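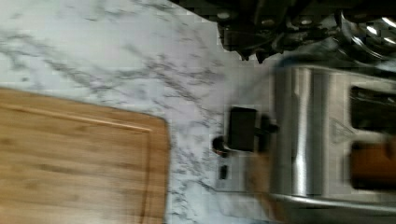 Bamboo board, marble counter.

Sourdough starter FAQ

I get the same starter questions over and over (mostly in June, when kitchens warm up and jars go wild), so I put my answers on one page.

How often do I feed it?
Every day if it lives on the counter, once a week if it's in the fridge. Mine is called Ugwu and it lives in the fridge, because I bake maybe 2 loaves a week and that's plenty of bread for us!

What flour should I buy?
Plain unbleached all-purpose is fine. I toss in a spoonful of rye when things look sleepy.

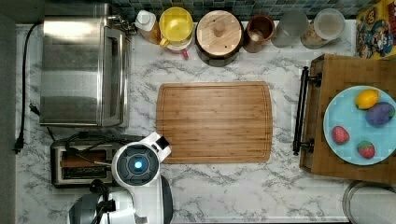 Yakubu Briggs wrote in to say that his starter only perked up once he quit using water straight from the tap and let it sit out overnight first. Worth a try if your town's water smells like a pool.

There's gray liquid on top. Is it dead?
Nope, it's hungry. Pour the liquid off or stir it in, then feed it.
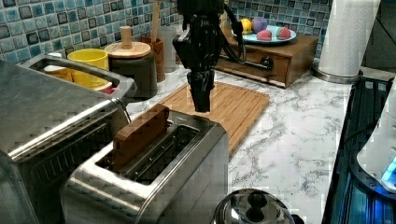
If you see pink or orange streaks, though, or anything fuzzy, throw the whole thing out and start over. I know it hurts.

Can I freeze it?
Sure, I've kept a bag frozen for up to 30 days and it came back after a few feedings.

How do I keep the loaf from going stale?
Cut side down on the board for the first day, then slice it and freeze the rest for toast.
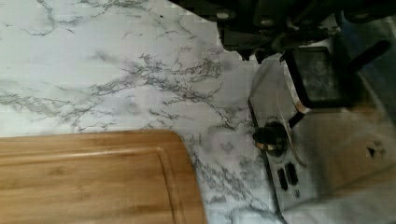 A bamboo cutting board on the counter.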